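Milking Parlor Pre-Start Checklist, With Comments

Savari Dairy, north barn
Sheet 11, revised in February. Replaces all earlier versions.
Last completed: Mon 30 August, morning shift

Mark each line OK, FIX or STOP. A STOP item means no cows enter the parlor until it is cleared. Comments go under the item they belong to.

1. ENTRY AND HOLDING AREA

1.1 Floor scraped, no standing water at the gate. OK
1.2 Rubber mats flat, edges not curling. FIX
Comment: Second mat from the left has lifted at one corner. Screwed down for now with a wide washer. New mat to be ordered from Cumard with the next delivery.
1.3 Crowd gate moves slowly and stops when the cord is pulled. OK
Comment: Cord tested at both ends. The far end needs a firm pull.
1.4 Ear tag reader at the entry lane powers up and shows a green light. OK
1.5 Reader matches tag to cow on a test walk of three animals. FIX
Comment: Two read the first time. Cow 1878 did not read until she was walked through again. Tag looks fine from outside. Cleaned it and noted her for a tag check. If she misses again this week, replace the tag and change the number in the herd program the same day, or her milk will be logged to nobody.

2. STALLS AND ROBOT UNITS

2.1 Stall gates open and close without catching. OK
2.2 Emergency stop on each unit tested. STOP item. OK
Comment: Press, wait for the arm to drop to rest, then reset. Do this before the wash cycle is started. Unit 2 was tested twice because the first reset did not clear the alarm.
2.3 Arm hoses free of cracks and rub marks. FIX
Comment: Unit 1 vacuum hose has a shiny spot where it touches the bracket. Not through the outer layer. Wrapped, and to be looked at again at the evening check.
2.4 Teat cup liners in date. OK
Comment: Changed with the last service. The Mikton counter on unit 1 was not set back to zero after the change, so its warning light should be ignored until the service visit. The paper log is right.
2.5 Camera window on each arm wiped with the soft cloth. OK
Comment: Soft cloth only. Paper towels were used again over the weekend and there are fine scratches on unit 2. Cloths are in the blue bin by the sink.
2.6 Kick plate bolts tight. OK
2.7 Nobody inside the stall when power is switched back on. STOP item. OK
Comment: Call out, look, then switch. Same order every time, even when working alone.

3. VACUUM, WASH AND COOLING

3.1 Vacuum pump oil between the marks. OK
3.2 Vacuum steady with all units closed. OK
Comment: Small flutter at start, gone within a minute.
3.3 Wash water reaches the temperature on the wall card. FIX
Comment: It got there but took longer than last month. The heater may be scaling up. Added to the service list.
3.4 Acid and detergent drums labeled, lids on, not stored next to each other. STOP item. OK
3.5 Gloves and eye wash within reach of the drums. OK
Comment: Eye wash bottle is close to its date. Replace it even though the seal is unbroken.
3.6 Bulk tank empty, rinsed, valve closed before the milk line is opened. STOP item. OK

4. HERD SOFTWARE AND ALARMS

4.1 Lemma screen in the office shows all units online. OK
4.2 Test alarm reaches the on-call phone. FIX
Comment: Reached the phone but with no sound. The volume had been turned down. Check volume at each handover.
4.3 Withheld cows flagged before milking starts. STOP item. OK
Comment: Two on the list, 1887 and 228. Both have red leg bands and both are blocked in the program. Leg band and program must agree. If only one of them is set, treat the cow as withheld and ask.
4.4 Backup of last night's data finished. OK

5. ARM MOVEMENT CHECK

5.1 Clear space around the arm through its full reach. OK
5.2 Cables hang free and cannot snag on a gate or a leg. OK
Comment: Watch the loop near the wrist on any arm. It needs slack to turn, but a long loop finds things to catch on.
5.3 Arm returns to rest without a jerk. OK

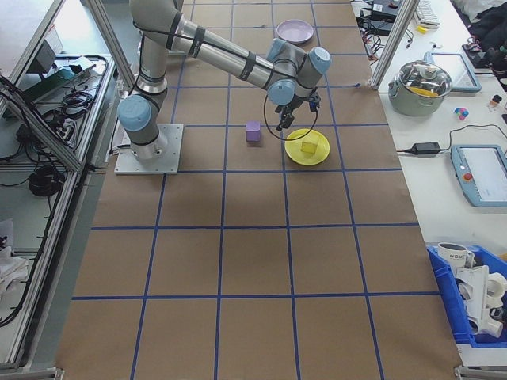 Evening shift adds that 5.3 should be done with the wash arm parked as well, as unit 2 ran smoothly in the morning and then jerked twice on the way back with the wash arm out. Agreed – both positions to be checked from now on, and the result for each written down.

5.4 Base bolts checked by hand. OK

6. BEFORE LETTING COWS IN

6.1 All STOP items cleared. OK
6.2 Tools counted back into the box. FIX
Comment: The 10 mm wrench was missing and turned up on the ledge behind unit 1. Paint the handles orange.
6.3 Lights on over the exit lane. OK
6.4 Footbath filled, strength as on the card. OK

STILL OPEN
Mat at the entry gate – waiting on delivery
Tag check, cow 1878
Vacuum hose on unit 1
Water heater, slow to warm
Liner counter on unit 1, to be reset at service
Eye wash bottle

Completed sheets go in the green binder in the office. Do not take the binder into the parlor.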